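Workshop Bench > Reviews > Robot Bits > Grippers and Wrist Cameras

Dresis two-finger gripper kit with wrist camera – five weeks on my folding arm

I've been trying to get a home-built arm to fold laundry since July. The arm itself is a Prusholm, bought as a bag of parts and put together on a shelf bench in our shared workshop, and it's been fine. The hand was always the weak bit. I'd printed three different ones and they all did the same thing, which was close very nicely on air while the T-shirt slid off to one side.

So I gave in and paid £142 for the Dresis kit. You get two fingers, a servo, the bracket, a little camera on a stalk and a bag of screws with far too many of one size and only just enough of the other. If you want the steel bracket it's £209 and I can't see why you would, unless your arm is a lot bigger than mine.

Putting it together

It took me an evening, and a good half hour of that was the cable. The instructions show it going through the middle of the wrist, and on a Prusholm there isn't room, so I ran it down the outside with two bits of Velcro. Ugly, but it's never snagged. The servo horn has to go on at exactly the right spline or the fingers don't meet in the middle. I got it wrong twice. Do it before you fit the cover, please, the cover clips are horrible!

Weight on my kitchen scales was 123 grams for everything past the wrist. My little arm copes with that, though I did have to slow the shoulder joint down a touch or it wobbles when it stops.

How it grips

Rather well, I have to say. The fingers have a fine ribbed pattern on the inside and a bit of an angle to them, so they'll go in under a fold of cloth where my printed ones just shoved it along the bench. Tea towels are easy. Socks are easy if you don't care which sock. Big soft things are where I've spent most of my time, because if it can manage those then everything else in the basket should follow (that's the theory anyway).

The finger surfaces do pick up fluff like mad. I go over them with an old toothbrush every few runs, and if I forget, the grip gets noticeably worse on anything slippery.

The camera

My feelings are more mixed on this one. It sits close behind the fingers, so you always see what you're about to grab, and that's lovely for teaching the arm where to aim. The trouble is that it's fixed focus and doesn't care for anything right up against the lens.

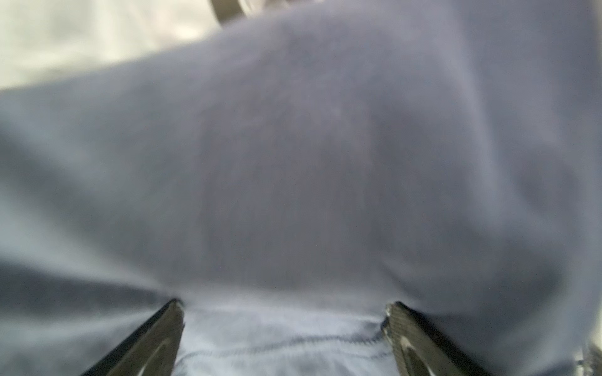

Wrist camera view, both fingers up against the cloth, with a dark blue seam in the gap between them.

You can pick out a seam like that one by eye, even in a blurry picture. My software finds it much harder. I've ended up taking one picture from higher up, deciding where to go, and then more or less trusting the arm for the last 5 centimetres. A brighter lamp helped a bit. Moving slower helped more.

Would I buy it again? Yes, for the fingers. I'd happily pay less and have it without the camera – the one from Cadidach that I had in a drawer is sharper close up, and I may well swap it over when I've drawn a new stalk.

Good: fingers, weight, spare screws (of one size)
Bad: cover clips, close-up focus, cable route

Comments

gluegunner: Did you try the soft pads that come in the other bag? Mine grip cotton better with them on but they peel off after a week.

sprocketandtea: The spline thing got me as well. I put a dot of paint on the horn now so I can find it again.

author reply to gluegunner: No other bag in mine! I'll write and ask them.

old_lathe: What are you running it from? My Tseng board resets every time the servo stalls.

author reply to old_lathe: Separate supply for the servo, with the grounds joined. Mine did the same until I split them.

Related

Prusholm arm kit: a year of loose grub screws
Tseng motor board, second version
Which filament for gripper fingers?
Cheap bench lamps for camera work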